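**Miladdale channel passes 2,000 subscribers**

June 7, 2024

Lukian Ostapchuk's YouTube channel, Miladdale, now has 2,018 subscribers, up from 1,506 in March. He started it while living in Prillholm and moved it with him to Flemport, where he films most of his videos in his spare room.

The channel covers household jobs: mending, ironing, packing and putting clothes away. Ostapchuk posts two videos a week. The longer one goes up first and a short cut of it follows on TikTok and Instagram. He says the short versions bring in most of the new viewers, but the comments are better on the long ones.

He has turned down paid posts so far. His first joint video, made with the laundry firm Zakharchenko, was unpaid and the firm had no say in the edit. He earns a small amount from adverts and still works full time. 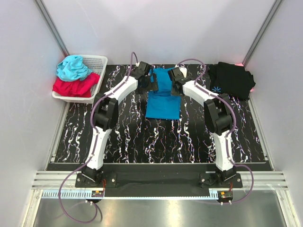

*A blue garment laid out lengthwise on a black, white-veined work surface, between two robot arms.*

Next on his list is a series on packing for short trips. Readers who want a topic covered can leave a comment under the latest video. He reads them all, though replies can take a while.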